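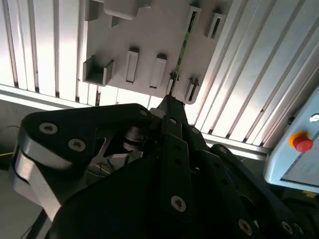 Keep the Old Computer

The town of Wedport plans to replace more than 200 desktop computers this year. They sit in the library, the clerk's office and both schools. Most of them still turn on in the morning and do what they are asked. They are going because a schedule says they are old.

I think the schedule is wrong, and I think most of us follow one like it at home. We treat a computer like a carton of milk, with a date on the side. A desktop is closer to a kitchen stove. Parts wear out, and parts can be swapped.

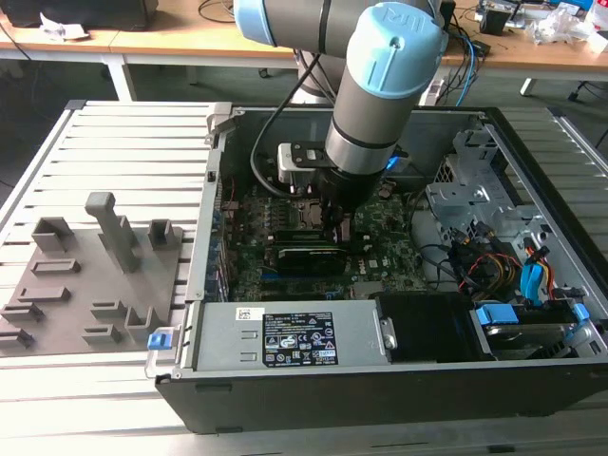
The inside of a desktop tower, with the drive cage at right.

Last December my own machine got so slow that I priced a new one. Halina Sikora, who taught shop in Buvivcombe until she retired, told me to change the drive and add memory first. I did it on the dining table in an evening. I had never opened a computer before, and I dropped one screw into the carpet, where it still is. I am writing this on the same machine.

Gilang Wibisono wrote to this page on 3/18/26 to argue the other side. He said staff time costs money and old equipment fails at bad moments. Both points are fair. A town clerk should not lose a morning to a dead power supply. But a new computer takes staff time too – someone has to unpack it, set it up and move the files over.

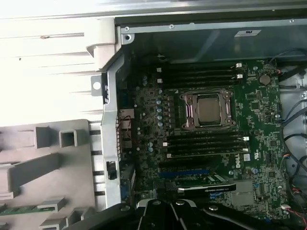
There is also the question of where the old ones go. The last batch sat in a storage room for two years before a hauler took it. Some of those machines could have gone to families who had asked the schools for one.

I would like the town to check each computer before it is replaced, and to fix the ones that need only a cheap part. Set a limit on the cost of a repair and stick to it. Anything over the limit can go. The rest should stay on the desk until it quits.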